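ok so I finally cleaned out the fridge door and I have thoughts about condiments

I own 11 sauces. I live alone. Three of them are mustard
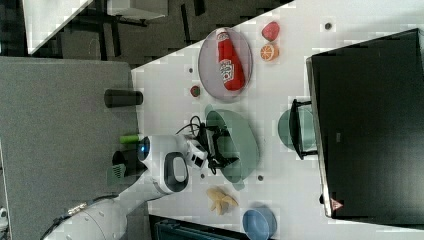

the oldest one was a plum thing from the market in Fellau that I bought in May and opened once, for a photo basically

also moved the hot sauce to the cupboard and my sister is acting like I committed a crime?? it's vinegar! it's fine!

ketchup stays in the fridge though, I like it cold on hot fries and I won't be taking questions

new rule, nothing new comes in until two bottles are empty. yes this includes the Firidell garlic one (I want it so bad)

anyway eggs with plum sauce tonight, wish me luck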